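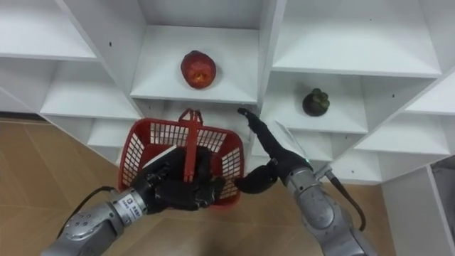
How to label subtasks in two-arm shelf picking recordings

This tutorial explains the labeling method we use at the Rilura lab in Runville for our shelf-to-basket work. In this task one hand holds a shopping basket and the other hand takes fruit from an open shelf. The method is simple, but small differences between labelers can spoil the training, so please read all steps before you start.

What you need

The recordings from the head camera, the joint angles of both arms, and the finger commands of both hands. All must have the same clock. If you use the Soylu viewer, load the joint file first and the video second, otherwise the time bar starts at the wrong place.

Step 1. Separate the arms

Make one label track for each arm. A common mistake is to write only one label for the whole robot, for example "pick apple". The holding arm also has a task at this moment. It must keep the basket where the other hand can reach it, and the policy should learn this too.

Step 2. Mark the holding phase

On the track of the basket arm, begin "hold" at the first moment when the fingers are closed on the handle and the finger commands do not change anymore. Small movements of the wrist do not end the phase. Only a new finger command ends it.

Step 3. Mark the picking phases

On the other track we use 5 labels: wait, reach, grasp, carry, release. "Reach" begins when the hand leaves its waiting pose, even if it is not yet clear which fruit is the target. Do not guess the target from the direction of the fingers. Go forward to the grasp, read the target there, and write it back into the reach label.

Step 4. Treat pauses with care

The operator often stops with an open hand in front of the shelf. If the stop is shorter than two seconds, keep it inside "reach". If it is longer, cut it out and label it "wait".

Step 5. Check the borders

Take 40 episodes and let a second person label them without seeing the first labels. Compare where the borders fall. We accept a difference of 5 frames. When it is larger, it is mostly at the border between grasp and carry, and we then use the moment the fruit leaves the shelf floor.

What we got from it

Our set has 2,391 episodes. With one label for the whole robot, the policy often moved the basket away during release, and fruit fell beside it. With two tracks this became rare. Apples improved the most. Mangosteens on the lower shelves are still difficult, especially when they are placed far back.

Export the tracks in the Villano format and keep the old files until training has started without errors.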